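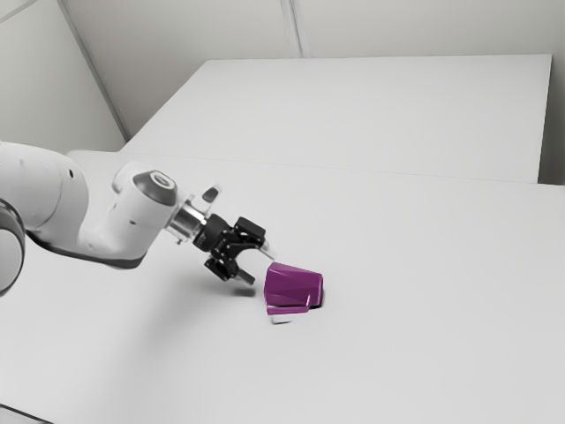 *White on white, grey cap on the wrist*

**baert_22:** Need a desk for the spare room and I'm keen on plain white. Anyone regret theirs? Mine would be the Cinano, 400 bucks delivered.

**dondero:** Had white for 12 years, love it! Coffee rings wipe straight off (mostly).

**cavix:** Disagree, sorry mate. Glare drove me up the wall every arvo. Go for a darker colour. 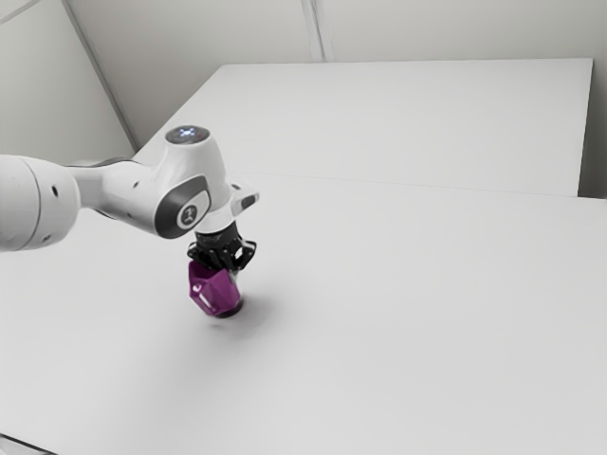 *Bit of purple against the white*

**dondero:** Glare's your window, not the desk! Get a blind, mine was 30 bucks.

**cavix:** Still reckon grey's easier on the eyes.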